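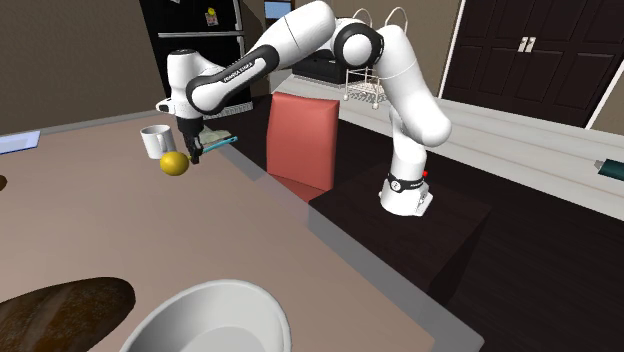

The sim kitchen, arm over the table with the teal-handled tool in its fingers. Mug, bread and bowl in their usual trouble spots.

Zadeo Robotics Club: Frequently Asked Questions

Updated 28th December. If your question isn't on here, post it on the club board and it'll get added when somebody has a minute.

JOINING

Who can join?
Any student, any course, any year. You don't need to be doing engineering. Last year's best gripping code came from a music student.

Do I need to know how to program?
A bit of Python helps. If you can write a loop and read an error message you'll be fine. If you can't, come to the starter sessions first, same room, an hour earlier.

What does it cost?
Nothing for the sim group. The hardware group pays for its own parts, ask them.

I missed the start of term, is it too late?
No. People turn up all year. Best time to join is before March though, after that everyone is heads down for the Prulluseo Cup and won't have much time to explain things.

Can I just watch?
Yes. You'll be handed a keyboard sooner or later.

THE KITCHEN PROJECT

What is it?
Our main project this year. A simulated kitchen with a simulated Franka arm next to the table, and a list of small jobs for it to do. Pick this up, put that down, don't knock the mug over. You write the controller or train one, your choice.

Why a simulation and not a real arm?
Money mostly. Also you can run it overnight, and resetting takes one key press. A dropped mug in the sim goes back on the table. Several of us would love a real one, if your department has an arm going spare please get in touch!!

What are the jobs?
The list for this season:
Tool lift. Pick up the teal-handled tool and hold it clear of the table.
Tool move. Same but put it down in a marked spot.
Fruit to bowl. Yellow round one into the white bowl.
Mug turn. Rotate the mug so the handle faces the other way.
Clear up. All of the above in one go, any order.

Which one should I start with?
Fruit to bowl. It looks harder than tool lift but the tool is thin and the fingers have to close in just the right place. Most people's first try shoves it along the table.

Why does my gripper keep hitting the fruit?
Your approach path is too low. Come in from above, drop straight down, close, go straight back up. The fruit and the mug sit close to where the gripper works and it's easy to clip one on the way past. Add a waypoint.

The tool spins in the fingers when I lift it.
You're holding it too near one end. Move the grasp point towards the middle and slow the lift. Turning up the grip force helps a little but don't rely on it, there is a cap in the scoring version.

Does anything move in the background?
No. Fridge, dish rack, red chair, doors are all scenery. The arm can still collide with the chair if you swing it wide, and that counts as a fault.

Can I change the layout?
In your own copy, do what you like. For scoring we use the standard layout plus small random shifts to the table items. So don't hard code positions. Every year someone hard codes positions.

SOFTWARE

What do I need to install?
The Rellel package from the club drive, which has the kitchen and the arm in it. Follow the readme in order. The step about graphics drivers isn't optional even though it says optional, we need to fix that.

Will it run on my laptop?
Probably. Slowly if there's no graphics card. Turn off shadows and drop the window size. If it's still crawling use one of the lab machines, there are 4 set up with everything on.

It opens but the window is black.
Drivers. See above.

The arm shakes on start up.
Old config file. Delete it and let the program make a new one. If it still shakes your gains are too high, halve them and try again.

Where do I save my work?
Your own folder on the club drive, and a copy somewhere else. We had a disk go in the first term and a few people lost the lot.

THE PRULLUSEO CUP

How does scoring work?
Each entry gets 300 runs, with the items shifted a bit each time. You get points for finishing the job, lose some for faults. Clear up is worth 400 points on top if you pass the final check. Full rules are in the pack.

How big is a team?
Two to five. Solo entries allowed but its a lot of work.

Is there a time limit per run?
Yes, 44 seconds of sim time. Not real time, so a slow laptop won't hurt you.

Can I use code from the internet?
Yes, if the licence allows it and you say where it's from. Copying another team's folder is not "the internet".

Do we have to demo it?
A short one. Show one good run and one bad run and say what went wrong in the bad one. Judges like the bad one more.

SESSIONS

Where do you meet?
Hashemi Building, ground floor, the room past the vending machines. The door sticks so push hard.

Do I need to bring anything?
Laptop and charger. Headphones if you get distracted easily, the hardware lot next door are loud.

Can I eat in there?
Drinks with a lid only.

Are you open over the holidays?
Room is shut until term starts. The board is still being read, but replies wil be slow. Remote access to the lab machines stays on, please log out when you're done so other people can get in.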